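The Lamplighter's Daughter (musical)

The Lamplighter's Daughter is a stage musical in two acts with book and lyrics by Annick Pons and music by Daniel Cartwright. It is set in the fictional harbour town of Clallby in the winter before its gasworks closes, and follows a young woman who takes over her father's round after he loses his sight. The show was first staged in 2000 at the Pruston Playhouse and has since toured twice.

Background

Pons began the piece as a radio play while working as a script reader. The radio version was never broadcast, and she reworked it for the stage after meeting Cartwright, who was then musical director of a youth theatre in Pruston. Early drafts had a cast of 3 and were accompanied by piano alone. The second act was written last, and for several months the workshop version ended with the song "Leave One Burning", which now closes the first act.

The Dritier company took up the show after a rehearsed reading and asked for a larger chorus. Cartwright rescored it for a band of nine, adding two clarinets and a harmonium. The harmonium part has sometimes been played on a keyboard in later productions.

Synopsis

Act one opens before dawn, with the lamplighters putting out the street lamps ("Half Past Five"). Edith Marl has been walking her father's round in secret, wearing his coat. The foreman, Tolley, finds out but agrees to say nothing until the spring. Edith meets Joss, a surveyor sent to plan the electric cables, and shows him the town without knowing what his work is for. At the midwinter supper the gas company announces that the works will shut, and Joss's name is read out. Edith goes out and lights the whole of the harbour road alone.

In act two the lamplighters refuse to hand over their ladders. Edith's father, Samuel, asks to be taken round the streets one last time and names each lamp by the sound of its bracket in the wind ("Samuel's Round"). Joss offers Edith a post in the city. A storm brings down the new poles, and the men are called back to light the quay for a returning boat. The final scene takes place a year later, with Edith teaching in the night school under an electric bulb.

Productions

The original production ran for 50 performances in the Playhouse's smaller house, which seated 284 at the time. It was directed by Pons herself after the first director withdrew during rehearsals. The set used a single raised walkway, with lamps lowered from above and lit by the cast.

The first tour, also by Dritier, used a cut version lasting about two hours. "The Surveyor's Letter" was dropped and the part of Tolley's wife was given to a member of the chorus.

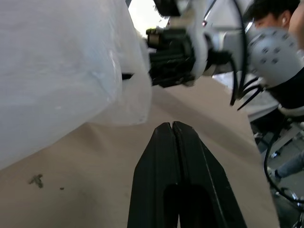 A second tour restored both, and this longer text is the one now licensed to amateur groups. A concert performance was given in Pruston one August with several of the original cast.

Music

The score draws on hymn tunes and working songs, and much of the chorus writing is unaccompanied. "Half Past Five" is built as a round, with each lamplighter entering as his lamp goes out, and the tune returns in reverse order of voices in the final scene. Edith's part is written for a mezzo-soprano and Samuel's for a baritone.

Reception

Local reviews of the first production praised the chorus singing and "Samuel's Round". The storm scene was thought hard to follow, and some reviewers found Joss thinly written. Pons added a short scene for him before the second tour, set in his lodgings, and it appears in the licensed text as an optional scene.

See also

List of musicals set in harbour towns
Pruston Playhouse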